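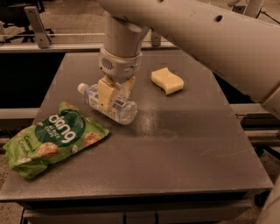

Shares of Gasser rose 15 percent on Monday after the drug maker said it had settled its patent dispute with Flurance. The case was about Dredura, a tablet for high blood pressure. Under the settlement, Gasser may sell its generic version from June.
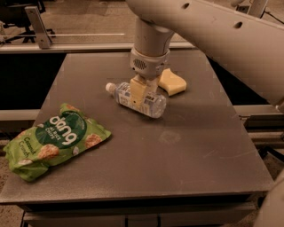 What it means for holders

Gasser stock closed at 1394, and trading was heavy the whole afternoon. The company did not tell the terms of the settlement - only that it will pay no royalty after the first 18 months.

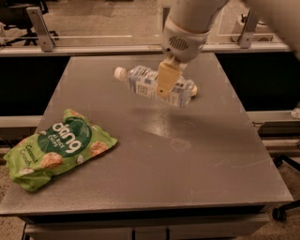 Analysts at Ustetti were more careful, and wrote that the price already includes most of the good news from Dredura.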